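The Top of the Desk

By Gesero Politis
Sunday, August 11, 2019

14 shares 2 comments

My first desk in this country was a door. I bought it from a man in Bestach who was changing all the doors of his house, and I put it on two cabinets, and for some years I was very proud of it. There was room for everything, so everything came. Letters, batteries, the small screws that are left after you build a shelf and that you do not dare to throw away. When I finally sold the door I found under the papers three erasers, all nearly new. I had been buying them one after another.

Since then I have become interested in the tops of desks, and in the small objects which live there. I mean the ones we have used since school and which we still lose every week. A drawer does not solve this. I once emptied the long drawer in my kitchen and counted 181 objects, and 60 of them were pens. Of the pens I kept 7. The others did not write, or they wrote in a colour that I cannot use for a form at the bank.

A desk has, in my opinion, two kinds of residents. The first kind stands and stays: the lamp, a plant, a low shelf if you have one. The second kind is small and travels. The pencil goes to the telephone, the scissors go to the kitchen, the eraser goes under whatever is flat. To tidy a desk is mostly to bring the travellers home, and for this they must have a home that is easy to reach.

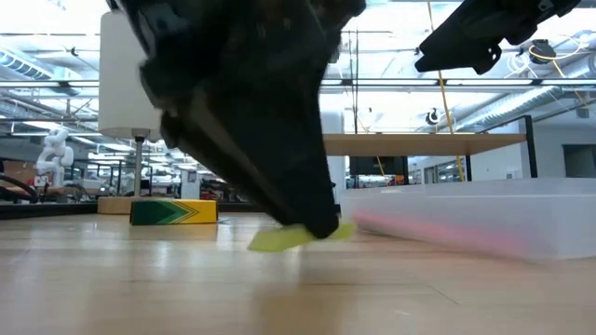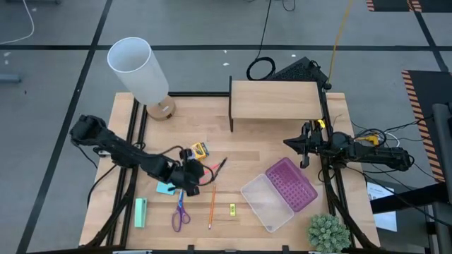
The lamp keeps its place on the wood, with small things laid out near it.

I believe in taking everything small out before putting anything away. It looks worse for a while, and people who live with you will make remarks. But when each thing lies by itself on the wood, you see how few of them you need. One pair of scissors is enough for a person. One stapler is also enough, if you know where are the staples.

Then comes the question of the pencil case. Many adults stopped using one at the age of sixteen and I think it was a mistake. I prefer the stiff kind, with a lid, to the soft bag with a zipper, where the eraser becomes grey in one month and the pencil points break. Mine is from Itel, a small stationery shop near the tram that closed last October, and the hinge still works. It holds what I use daily, and when it is full I do not buy more.

Sticky notes I keep outside, near the hand. If they are in a box I write on the envelope of the gas bill, and then I pay the bill and lose the note.

About light I will say only a little. A shade of pale colour is kind to the eyes in the evening, and the lamp should stand on the side opposite to the writing hand, otherwise you work in your own shadow. I am left-handed, so all the desks in offices were wrong for me, and I moved the lamp each morning until the cleaner gave up moving it back.

My present desk is half the size of the door. On Fridays I clear it before supper, and it takes the time of one kettle. Last week there was an eraser under the keyboard again. I put it in the case with the other one.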